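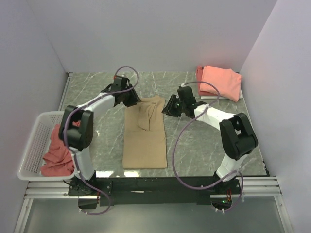
买手制集合店

买手制集合店（又称选品店、多品牌集合店）是服装零售业态的一种，指由买手按统一的风格定位，从多个品牌或独立设计师处选购商品，在同一门店内陈列销售的零售形式。其经营规模通常小于百货商店，单款进货量较低，商品组合按季更新。

定义与范围

该业态与品牌专卖店的区别在于货源。专卖店销售单一品牌的商品，集合店的货品来自互不隶属的供应方。与百货商店的区别在于库存所有权：百货商店多采用联营扣点，商品所有权归入驻品牌；集合店以买断为主，滞销风险由店方承担。部分文献将附设咖啡、书籍或家居区的门店归入“生活方式店”，两者界限并不严格。

进货方式

买断：店方按批发价订货，一般在销售季开始前半年下单，到货后自行定价。退换条件以合同约定为限，通常只涵盖质量瑕疵。

寄售：商品售出后双方按比例结算，未售出部分退回设计师。新设计师首次入店时多采用此种方式。

混合制：基本款买断，试销款寄售。两类商品须在库存系统中分别编码，否则季末盘点时难以核对权属。

定价

零售价一般以批发价乘以加价倍率得出。倍率须覆盖租金、人工、税费及季末折扣造成的毛利损失。梅里耶姆·法鲁克（Meriem Farouk）在其关于小型服装零售的研究中指出，倍率低于2的门店难以承受一次完整的季末清货。寄售商品不适用倍率法，店方收入按合同分成比例计算。

选址与陈列

集合店多设于商业街支路或旧城区沿街铺面，借助主街大型门店的客流，同时避开主街租金。陈列一般不按品牌分区，而按色系、面料或穿着场合组合，设计师名称标于吊牌。面料易变形的针织类商品采用折叠陈列，梭织外套及连衣裙采用悬挂陈列。橱窗更换周期由店方自定，常与到货批次一致。

案例：科尔代尔的Gittins

Gittins是科尔代尔（Coldale）的一家女装集合店，由吉兹兰·贝勒卡迪（Ghizlane Belkadi）与罗赫略·阿韦利亚（Rogelio Abella）创办，2018年5月13日开业，营业面积80平方米。开业首季上架商品475件，以买断为主，其中包括针织品牌Nindov的全部秋冬样款。次年7月，该店将连衣裙类改为寄售，并与配饰工作室Clalell签订独家供货协议。

据店方公布的年度数据，第二个完整营业年度售出商品3,908件。安贾娜·利亚纳格（Anjana Liyanage）认为，该店的周转主要来自配饰，服装类的售罄率与同城专卖店相近。阿什拉夫·布齐德（Ashraf Bouzid）对此持不同意见，认为配饰单价偏低，以件数衡量会低估服装类对销售额的贡献。

评价指标

售罄率：统计期内售出件数与进货件数之比，按款或按设计师计算。

坪效：单位面积销售额。面积口径应注明是否包含试衣间及仓储区。

连带率：售出件数与成交单数之比，用于衡量搭配销售的效果。

存在问题

小批量订货使店方在交期和最低起订量上议价能力较弱，设计师延迟交货会直接缩短正价销售期。寄售合同中对丢失、污损的责任划分常不明确，争议多集中于试穿造成的损耗。此外，同城门店引进相同设计师时，商品组合趋于重复，部分店铺因此要求区域独家条款，但独家条款通常附带最低年度采购额。

参见

买手；寄售；百货商店；独立设计师品牌；快闪店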